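### 3.2 Household storage and pantry turnover

The survey in Steltley covered 294 households, each visited twice in July. At the first visit the respondent listed every canned or dry item kept in the kitchen and gave the month in which it was bought. At the second visit the list was checked again and any item that had been used, given away or thrown out was marked. Households that could not be reached for the second visit were dropped and are not part of the 294.

Across the sample, 889 canned items were listed at the first visit. Of these, 743 were still on the shelf at the second. Fruit and vegetables moved faster than fish or meat, and soup moved slowest — a pattern also reported by Issa for the Provska district. 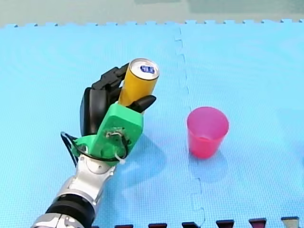
**Figure 4.** Yellow cylindrical can and pink plastic cup.

Purchase dates were harder to collect than we expected. Many respondents could name the store but not the month, and in those cases the item was entered as undated. We did not try to estimate age from the printed expiration date, as shelf life differs too much between product types.

Household size had little effect on turnover once income was taken into account. The exception was homes with 10 or fewer canned items on the first list, where larger families used up their stock sooner. The Kuvudmont data, discussed in Section 4, show the same thing for dry beans and rice but not for flour.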